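Mestden Floor Care Help Desk
Ticket status: Closed
Subject: Dull haze on striped floor, comes back after every mop
Opened by: Kamol Onsri
Location: ground floor activity room, Lustumcombe
Floor: Mestden Stripe, 400 square feet, click-together
Cleaner in use: Sternbridge Floor Wash, concentrate

Kamol Onsri, Sunday, 8 a.m.

Good morning, and I hope somebody cheerful gets this one, as I have been staring at a floor for the better part of a weekend and could use the company. We had your striped floor put down in our activity room last August and I want to say first that we love it. The stripes make the room look longer than it is, and people comment on it as soon as they come through the door. I was the one who argued for it over the plain one, so I feel responsible for it in a way I probably shouldn't!

The trouble is a haze. It's a grayish film that sits on top of the floor, worst on the side where the daylight comes in. If I stand by the door I hardly see it. If I walk to the far end and look back toward the light, there it is, in long swipes that follow the way I push the mop. The darker stripes show it more than the lighter ones. When I mop, the floor looks beautiful for as long as it stays wet (so pretty, I wish you could see it) and then it dries and the haze is back, and I'd swear a little thicker.

What I've tried so far, in order:

Mopped with the Sternbridge wash, one capful to a bucket, warm water. Haze came back.
Mopped again with two capfuls, on the theory that it needed more. Haze came back worse.
Hotter water. No difference that I could see.
A new mop head. Slight improvement the first time, none the second.
Vinegar on one small patch by the closet. I know, I know, I read the care card afterward and it says not to. I stopped right away and I'm confessing it here so you have the whole picture.

I should add that the room gets a lot of use. Things get rolled, dragged and dropped in there all week, and there are shoe marks too, but those wipe right off with a damp cloth and I'm not worried about them. I only care about the haze. Is it wearing through already? Please tell me it isn't wearing through.

Thank you for reading all of this,
Kamol

Mestden Help Desk, Monday reply

Hello Kamol, and thank you for such a thorough write-up. Please don't lose sleep over the vinegar. One small patch, one time, is very unlikely to have done anything.

A film that vanishes when the floor is wet and returns when it dries is almost always residue sitting on the surface. Wear doesn't come and go like that. Could you try three small things for us and tell us what happens?

1. Rub a dry white cloth hard over a hazy spot and look at the cloth.
2. Wet a patch the size of a dinner plate with plain water, no cleaner, wipe it, dry it with a towel, and compare it with the floor next to it.
3. Let us know the humidity in the room if you have a way to read it.

Please hold off on any more cleaner until you've done the second test.

Kamol Onsri, follow-up

Well, that was more interesting than I expected! I did the cloth test in three places. By the door it came up nearly clean. In the middle it came up gray. Down at the bright end it came up gray and a bit tacky, and I could feel the cloth drag, like it does on a kitchen cabinet that hasn't been wiped in a while.

The humidity reads 55 on the little gauge we keep on the shelf. It's an inexpensive one from Paisan, the housewares place, so take that for what it's worth, but it's been steady all week.

For the plain water patch I picked a spot in the middle of the room where I could line it up with the edge of a stripe, so I'd know where my clean area stopped. I wiped it, dried it, and then wiped and dried it again because the first pass left the towel looking like a dishrag. After the second pass I got down on my knees to look across it (my knees have opinions about this) and there is a clear difference. The patch has a soft, even shine. Everything around it looks like it was breathed on. 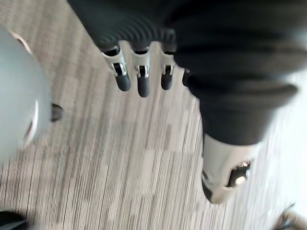
So I think you're right and it's sitting on top, and I can't tell you how relieved I am. What I don't understand is where it's coming from. I've used the Sternbridge wash in the hallway for years and never had a problem. The hallway floor is old tile, though, and pretty rough, so maybe it just never showed.

One more thing, and it may be nothing. The floor at the door end used to get done first, with a fresh bucket, and the bright end got done last, with whatever was left in it. I never thought about that until I saw the cloths side by side.

Mestden Help Desk, reply

Kamol, you may have solved your own ticket. The bucket order matches your cloths very well. By the end of a room that size, a single bucket has picked up a good deal of dirt, and you're spreading it in a thin coat together with the cleaner. A rough tile hides that. A smooth striped surface in strong light shows every bit of it.

The second part is the amount of cleaner. Could you look at the label on your bottle and tell us what dilution it gives? You mentioned one capful to a bucket, and then two.

Kamol Onsri, follow-up

Oh dear. I went and got my reading glasses. The label says one capful to two gallons for "light-traffic smooth floors" and then rinse. There is a rinse! It's on the back, under the fold where the label peels, and I have never in my life rinsed after it. Our bucket is the small one and I fill it a little past half, so even my single capful has been too strong, and the double was a disaster.

What should I do now? I'm assuming the whole floor needs what I did to the patch, but I'd rather hear it from you before I start. Also, does it matter whether I go with the stripes or across them? I've been going across.

Mestden Help Desk, reply

You assume correctly. Steps for the full floor:

Sweep or vacuum first, brush roll off.
Fill two buckets with plain lukewarm water. One is for wetting the mop, the other for rinsing it.
Wring the mop until it no longer drips. The joints between the boards shouldn't have water standing in them.
Work in small sections and start at the bright end this time, while your water is cleanest.
Change the rinse bucket as soon as you can't see the bottom.
Dry each section with a clean towel or a dry microfiber pad before you move on.
Repeat on a different day if the white cloth still comes up gray.

Go with the stripes. It makes no difference to how well it cleans, but any faint marks you leave will run the same direction as the pattern and be much harder to see.

You may get a slight tackiness after the first pass. It's the old cleaner softening, and the second pass normally takes it off.

Kamol Onsri, follow-up

First pass done! I started with the room cleared as far as it ever gets cleared, went along the stripes like you said, and changed the rinse water far more often than I would have believed. The first few buckets were the color of weak tea. I used every towel in the cupboard and one of my own from home.

It was tacky afterward, as you warned me, mostly down at the bright end, and I'll admit I worried and nearly wrote to you that evening. I left it overnight. In the morning it was dry to the touch but a few of the swipes were still there, so I did the second pass two days later, only on that half of the room. It went much faster, 19 minutes by the wall clock, towel drying included.

The haze is gone. I looked from the door, I looked from the far end, and I looked on my knees again. The patch by the closet where I used the vinegar matches the rest too, so you can put that out of your mind as well. The white cloth comes up clean everywhere except right along the wall, behind where we push things, and I'll get to it when I can shift them.

For the weekly clean, would you stay with the Sternbridge at the proper strength, or give it up altogether? I have most of a bottle left and I hate to waste it.

Mestden Help Desk, reply

What lovely news! You can finish the bottle. Measure the water as well as the cleaner, rinse with plain water afterward, and most weeks you can skip the cleaner entirely and use a damp pad. We'd save the wash for spills and muddy days.

We'll leave the ticket open for a week in case anything shows up again.

Kamol Onsri, final note

A week on and all well. I've painted a line inside the bucket at the two-gallon mark (a bigger bucket, I treated myself) and taped a card to the cupboard door that says RINSE in large letters, for me as much as for anyone. The stretch along the wall is finished now too. You can close this one, with my thanks — you've been very patient with a long-winded man and his mop.

Mestden Help Desk

Closed at customer's request. Cause: cleaner residue, concentrate mixed too strong and not rinsed. Fix: two plain-water passes with towel drying. No fault found with the floor.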